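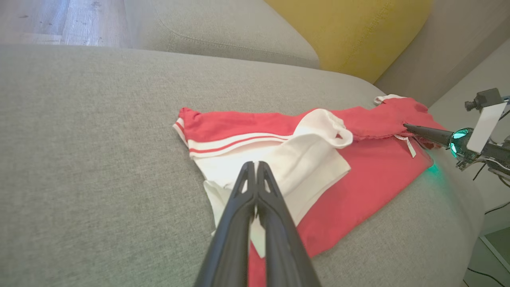 Folding sports clothes with stripes, drawstrings and linings: what works for you?

Wellier Home Forum > Laundry and Closets > Folding

pinetop_laundry
Member, 520 posts
Posted 23 September 2018

Okay folding people, I need you! I have finally gotten good at T-shirts and towels and even fitted sheets (mostly), and I love it, I really do, it's my favorite half hour of the day. But we're a sports house now and the red and white stuff is beating me. You can see how it lands on the couch. Red on the bottom, something white crumpled up on top, a drawstring hanging out the side, a tag sticking up. Every load has a pile like that.

The trouble is the waistband. Ours have that stripy trim, white with a skinny red line in it, and the band wants to pull in while the rest of the fabric spreads out. So I fold the thing in half and the top is narrow and the bottom is wide and it won't stack on anything. Then the drawstring. Do you tuck it in? Tie it? I've been leaving a knot in it so it doesn't get lost in the band, which helps in the wash but leaves a lump.

I want to stand everything up in the drawer like files. I have a Cleter chest with pretty shallow drawers, so no tall stacks. Tell me everything you do, I will try all of it.

marmalade_socks
Member

Ooh, I love this question. I have four kids' worth of this stuff and I fold it all on the couch too, with the TV on. Your mustard pillow is gorgeous with the gray, by the way!

My way: waistband to the left, legs to the right, fold one leg on top of the other so you have one long strip. Don't worry about the band being narrower. Then fold the pointy crotch bit in so the strip has a straight side. From there you go in thirds toward the band and the elastic ends up wrapped by all the smooth fabric. It stands up great.

For the drawstring I tuck the ends down inside the band before the first fold. Takes a second. Keep the knot, just push it in too.

tumble_low
Member

I'm going to be the grump. Don't file-fold these at all. Roll them. Slippery fabric has nothing to grip itself with, so a file fold opens up the first time somebody pulls out the one next to it. A roll stays put and takes up less room. I roll from the hems up to the waistband and the elastic is on the outside, so you can turn the edge of the band over the whole roll and it holds itself shut. No lump from the string either, it just goes in the middle of the last turn.

marmalade_socks
Member

tumble_low, I tried rolling for a whole season and the drawer looked like a box of hot dog buns. You can't see which is which! With a strip fold you can leave the trim showing along the top and know right away whose it is.

tumble_low
Member

You can see the waistband on a roll just fine if you do it right.

hangerhead
Member

Neither. Hang them. A pants hanger with clips, two per hanger, done. I have 50 hangers from Hầu (the little housewares place, not sure if they ship) and I haven't folded a pair of athletic pants in ages. No creases.

pinetop_laundry
Member, 520 posts

Closet is full, hangerhead, or I'd be tempted! The drawers are what I've got to work with.

marmalade_socks, I'm trying the long strip. Quick question though. What do you do when the inside is a different color and keeps flopping out? We've got red outside and white inside on part of it, and as soon as I turn back an end I get this big white bunchy patch, and the stripes head off at an angle across it. Is that normal or did I fold it the wrong way around? Picture of what I mean: 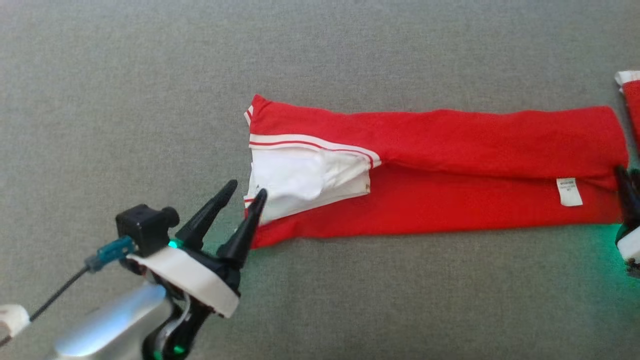

Photo: pinetop_laundry, posted to the Wellier Home Forum

The right half I'm really happy with. Look how flat that is! Straight edge on the end and everything. The label is lying nice and flat too. It's the left end I can't sort out.

marmalade_socks
Member

That right side is beautiful! A few little puckers along the top but they'll go if you run your palm down it.

For the left end, I would open that flap out again, all the way, and smooth the white part by itself before you turn anything back. It's bunched because there are two layers and they aren't moving together. Slide one hand in between, pull the white flat, then lay the red over it. Once both layers agree, turn the end in so the stripes run straight across. If the stripes are on a slant then the fold is on a slant, so they're a pretty handy ruler.

cedar_and_lint
Member

Seconding the stripes as a ruler! I do this with side stripes, contrast piping, anything with a line in it. I line up the trim first and let the rest of the fabric follow. People start from the hem and hope for the best at the other end, and with stretchy stuff the error all piles up at the waistband.

Also give it a shake before you lay it down. Hold it by the band, one good snap, and the linings drop into place. I do it standing up next to the couch, then lay it on something flat. I don't fold on the couch cushion itself, it gives too much under your hands.

tumble_low
Member

Agree with cedar on folding on something firm. See, I'm not against everything.

I still say that flap is going to come open in the drawer. You've got a doubled-over end with loose fabric on one side. Put the fold on the bottom, at least, so the weight sits on it.

slowdrip
Member

Long time reader, I hardly post, but I have feelings about the white piece in your first picture. The one on top of the red with the cuff rolled over. Please separate those two! If they went in the wash together you're going to have a pink something before long. I use Vusomix color catchers with anything red for the first few washes and I keep white with white after that.

pinetop_laundry
Member, 520 posts

They do get washed together, guilty. No pink so far. I'll get some of those and split the loads up more.

hangerhead
Member

Cold water and you're fine. I've washed red and white team stuff together for years on cold.

slowdrip
Member

You've been lucky with your dye. I had a set of white towels go the color of bubble gum on cold, and the red thing in there had been washed before. I won't risk it again. The care label usually says "wash separately" or "with like colors," so have a read of yours, pinetop.

hangerhead
Member

Labels say that on everything so the company is covered. But fine, yes, read the label.

cedar_and_lint
Member

Back to the rolled cuff for a second, I love fixing those. Unroll cuffs before the fold every time, even if they're going to be rolled again when somebody wears it. A rolled cuff is a hard ridge and everything stacked against it gets a dent. Same with drawstring knots. I undo the knot after drying and pull the two ends level, then lay them flat on the waistband pointing toward the middle and fold over them. No lump. I know you worry about losing the string, but that only happens in the machine, so tie it for the wash and untie it to fold.

pinetop_laundry
Member, 520 posts

Ohhh. Tie for the wash, untie for the fold. Why did I not think of that. Thank you!!

Okay, so my plan, tell me if I've got it right:

Shake it out by the waistband.
Lay it on something firm and flat.
String untied, ends even, flat on the band.
Hand in between the layers, smooth the white part first.
Long strip, stripes straight.
Turn the ends in, then thirds, fold side down.

marmalade_socks
Member

Perfect! The only thing I'd change is to do the strip in halves and not thirds if your drawer is shallow. Thirds makes it taller for some of us, depends on the length. Measure one against the side of the drawer before you do the whole pile. I learned that after a full load, ha.

tumble_low
Member

Do one rolled next to it. Put both in the drawer, open and close it for a week, and report back. I'll accept the result.

No I won't. But report back anyway.

pinetop_laundry
Member, 520 posts

Deal! One side of the drawer rolled, one side filed. I'm weirdly excited about it. Does anybody use dividers in a Cleter chest? The drawers are wide and the end ones always tip over when we're low on clean clothes.

cedar_and_lint
Member

Shoe box lids, stood on edge. Cut them down to drawer height and cover them in wrapping paper if you want them pretty. I've got mine in an old floral print and it makes me smile every morning. A bookend works too if the drawer is deep enough, so probably not yours.

hangerhead
Member

Or hangers.

61 people are watching this thread. Sign in to reply.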